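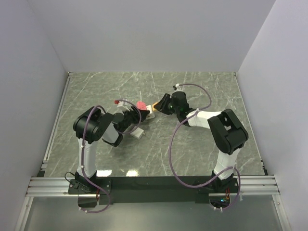
The Hastden office will hold its annual collection of unused chargers and small electrical accessories throughout October. Staff are invited to bring items to the sorting point on the second floor, where they will be checked and grouped by type before redistribution. Sorting is done on a clear surface, such as the grey marble-patterned tabletop, with items kept together near the centre and the edges left free. Last year's collection received 272 items, of which 38 were unsuitable for further use and were sent to recycling.

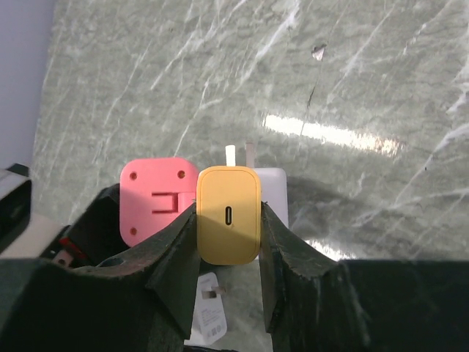

Wall chargers remain the most requested item among the Jondance residences, and 70 have been set as this year's target. Contributors are asked to check the port before handing a charger in, as USB-C models will be allocated first. Colour is of no concern: mustard-yellow, pink and white units are equally welcome, and a distinctive colour can help residents recognise their own charger in a shared kitchen or study. Folding prongs should be tucked into the housing where possible before chargers are placed in the collection tray.

Cables should be coiled and handed in separately. Enquiries may be directed to Svenja Schmieder, Facilities Services, before 4 p.m.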